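The Ruotsalainen Line

Milagros Dumlao had 3684 people in her family file, and the one she wanted was not in it.

She wanted the father of Heikki Heinonen. Heikki was her husband's great-grandfather, a cooper, and he sat at the top of his branch with nothing above him. Every other line went back and back! This one just stopped, like a stair into a ceiling.

She had the program open on the left side of the screen and the parish scans on the right, and she was on her second pot of coffee. What a wonderful evening it was. It was raining, the phone was off, and she had 97 pages of communion books still to read.
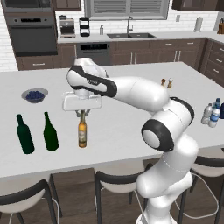

The bottle on the kitchen island.

On page 40 she found a Heikki. Wrong year, wrong farm, and he had died of measles at the age of two. She said sorry to him out loud and wrote him down anyway, in the notebook she kept for people who belonged to somebody else.

Then an email came in from Elli Vainio, who lived in Nenditz and had never met her, and who wrote the way some people run downstairs.

"Milagros!! Stop looking for Heinonen. I don't think he was born one. Look at the farm, look at the FARM. They took the name of the house when they moved in. Try Ruotsalainen."

Milagros read it twice. Then she got up and walked once through the hall and back, because she couldn't sit still with a thing like that in her head.

Of course he had moved. He was a cooper, he went where the barrels were!

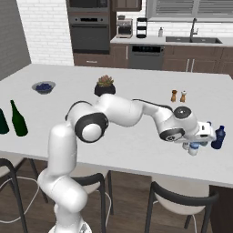 She pulled up the index again and typed the new name, and got it wrong, and typed it again. The list filled up. There were Ruotsalainens in every village, whole benches of them, and she went down the column with her finger on the glass like a kid reading a comic book. Anna, Anna, Juho, Maria, another Anna.

And there he was. Heikki, son of Martti, left the parish in March with a good report of his reading. In the margin somebody had added a single word, and she had to blow it up until it was nothing but brown dots before she could make it out. Cooper.

"Oh, hello," said Milagros.

She wrote back to Elli with so many exclamation points that the spelling checker gave up. Elli answered within a minute – she must have been sitting right there – and sent the name of a man called Mathias Schwaiger, who had copied out the tax rolls for that same parish and loved to be asked about them. 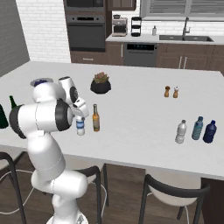
It was past midnight by then. She made the new record with care, the way she always did, source first and name after. Martti Ruotsalainen, birth unknown, death unknown. She drew the line down to his son and saved it.

3685.

He had nothing above him, either. She poured what was left of the coffee, opened a clean page in the notebook, and began a letter to Mr. Schwaiger.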